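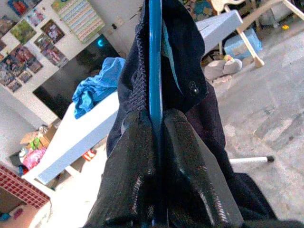

Sondine Garment Hanging Set: README

Read the fault notes before you train on this set. One group of episodes has bad gripper readings, and the labels do not tell you which ones on their own.

Contents

The set has 164 episodes of one arm picking up, moving and hanging clothes in furnished rooms. Each episode has wrist camera video, joint positions, commanded and measured finger opening, motor current, and a short text label. Garments include trousers, shirts and light jackets. Recording was done at the Guthrie and Sesteo sites.

Known fault: finger opening drift

During the Guthrie sessions the measured finger opening drifted away from the true value. The set screw on the left finger linkage had backed out, so the motor could turn a little without moving the finger. The encoder sits on the motor side and did not see the slip. By the last affected episode the error was 9 mm.

Thin objects suffered most. With a rod or a hanger between the fingers, the log may show a wide gap while the video shows the fingers closed on it. On bulky fabric the two sources are harder to compare, and we did not try to correct those values.

Lewis Skinner found the problem on 04/08/2018 while replaying a drop. The arm let go of a loaded rod at shoulder height because the controller read the grip as already open and skipped the hold check. The rod landed on the floor beside the operator. There was no injury. The arm was stopped with the hand switch and recording ended for the day.

Affected episodes

The fault covers 56 episodes. They are listed in drift_list.csv, one ID per line. The columns are:

episode_id
site
first_bad_step (blank if bad from the start)
dropped (yes or no)

Video, joint positions and motor current are good in all of them. Only the measured opening is wrong. Commanded opening is what the controller sent and can be used as is.

What was changed

The screw was replaced and set with thread lock. The hold check now reads motor current as well as opening, and a release above table height needs a second press from the operator. The Clerka control script stops the arm if the two readings disagree for 50 ms. Arturo Martinelli rewrote that part and the old version is kept in the folder old_control for anyone who wants to reproduce the drop.

Episodes recorded after the repair are marked post_fix in the index. We have seen two false stops in that group, both on thick waistbands. They are left in and labeled "stopped".

Suggested use

For grip state, use motor current or the video. Leave the listed episodes out if your model takes measured opening as an input. Do not run the old control script on an arm with a person inside its reach.

Open items

The Sesteo gripper is the same model and its screw was tight when checked in April. It has not been checked again. The calibration file for the Guthrie gripper dates from before the fault and still needs to be redone.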